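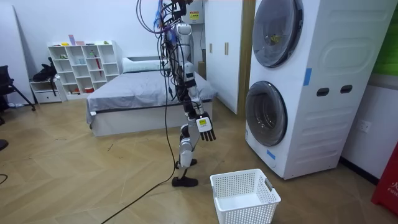 **Ticket 3099: tax office phone line drops callers at the ID step**

Status: open, nearly there!
Logged by: Ülle Koppel, Butkienė bookkeeping
Working on it: Darren Greenwood
Opened: January 7, 2025

**First note (Ülle)**

Hi Darren, happy new year! We ring the tax office for clients nearly every day, and since the December phone changeover our calls die the second we key in the agent number. You get the hold music, you get the nice recorded voice, you type the number, press hash, and then nothing. Sigita has tried from both desks. My mobile gets through fine, same number, same agent code.

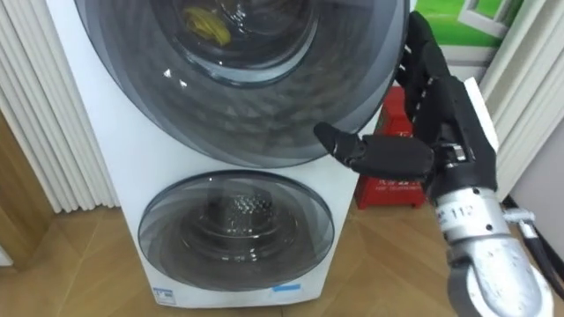

The GST return for Ulldale is the one I'm chasing, so if there's a quick fix I'd love it.

**Darren**

Great write-up, thank you, the mobile test saves me an hour! It smells like the keypad tones. The new Vilex phones may be sending them in a way the tax office menu doesn't recognise. Could you try two things for me?

1. Ring our test line on 800 from your desk, press every key slowly, and tell me what it reads back.
2. Ring the tax office again, but wait for the voice to finish before you type anything.

**Ülle**

Done both. The test line reads back every second digit twice, so 67 came out as 677. Waiting for the voice made no difference. Sigita's desk does the same thing. 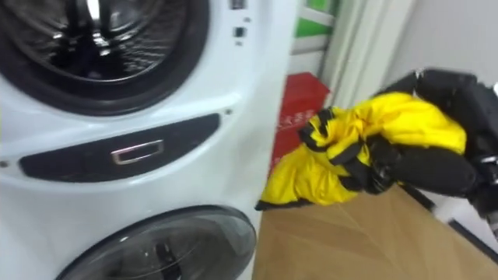

She also wants it noted that she sat through the whole privacy message four times and can now recite it.

**Darren**

Doubled digits, beautiful, that's a proper clue! The phone is sending each tone two ways at once and the menu hears both. I've set your desk to send them one way only. Please restart the handset (pull the cable, count to ten, plug it back in) and try again.

**Ülle**

It worked! Straight through to a person, who was lovely, and the Ulldale return is sorted. Sigita's phone still doubles up, though.

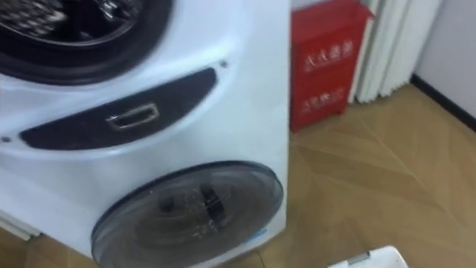
**Darren**

Brilliant news on your desk! Sigita's handset is on the older settings group, the one Gregor Rankin built for the Cametness office, so my change hasn't reached it. I'll move it across tonight. The menu is only picky about what it's fed, a bit like a front loader with a round porthole door and a perforated drum, where a stray coin in a pocket will stop the lot. Once her phone sends clean tones it should behave. Sigita, please do the 800 test in the morning and post what it reads back.

**Still to do**

- Move Sigita's handset to the new group (Darren)
- Ask Priit Uibo if the fax line needs the same change
- Repeat the tax office call from both desks, then close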